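Shared Dining Room and Kitchenette: Frequently Asked Questions
Flemport Residence Hall
Last updated: December

This page answers the questions most often received by the Residence Office about meals, dishes and the use of the shared kitchenettes. It applies to all residents of the Neves and Mudier wings and to their registered guests.
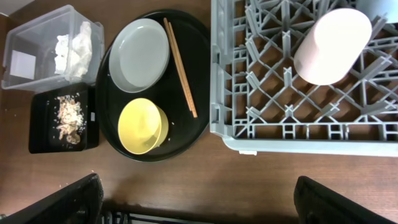
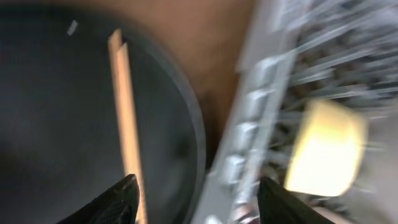
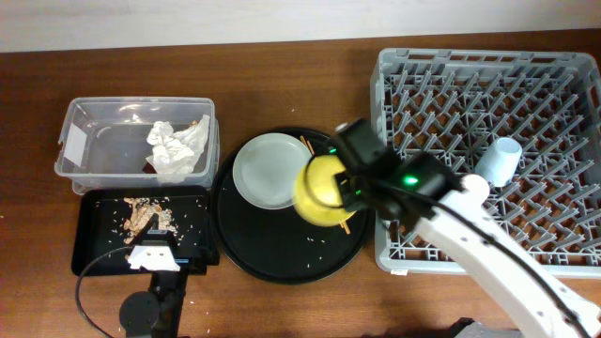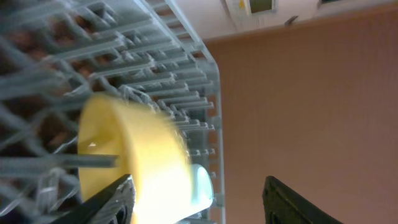
Who may use the kitchenettes?
Any resident with a current room agreement may use the kitchenette in his or her own wing. Guests may do so when accompanied by the resident who registered them. Each resident may register up to 3 guests at one time.

What are the opening hours?
Kitchenettes are open from 6:00 a.m. to 11:00 p.m. The dining room closes at 9:30 p.m. Residents who work night shifts may apply to Vilja Hirvonen at the Residence Office for extended access.

Are dishes and utensils provided?
Yes. Plates, bowls, trays and basic utensils are supplied for shared use and should stay on the floor where they are kept. Residents may bring their own items – please mark them with a room number. The Residence Office does not replace personal items that are lost or broken.

How soon must dishes be washed?
Dishes should be washed, dried and put away within one hour of the end of a meal. Items left in the sink overnight are moved to the holding shelf and may be claimed there until noon.

What goes in the food waste bin?
Food scraps, coffee grounds and plain paper napkins are accepted. Plastic film, foil and cooking oil are not. Used oil should be poured into the sealed drum next to the Mudier wing service door.

May I store food in the shared refrigerator?
Each room is assigned half a shelf. All food must show a name and the date it was placed in the refrigerator. Unmarked food is removed during the weekly cleaning.

Can I reserve the dining room for a private event?
Yes. The room seats 59 persons at tables and may hold no more than 70 in total. Requests should be sent to Tapio Kauppinen at least two weeks before the event. A reservation does not include the kitchenette, which remains open to other residents.

What should I do if I have a food allergy?
Please inform the Residence Office when you move in, or as soon as the allergy is known. A separate set of pans and cutting boards is available on request – these must not be lent to other residents.

Whom do I contact about a broken appliance?
Report the fault at the front desk, giving the wing, the floor and the type of appliance. Do not attempt a repair. In the event of smoke or a smell of burning, leave the room and call the front desk at once.

Contact: Residence Office, ground floor, Neves wing | © Flemport Residence Hall | Back to top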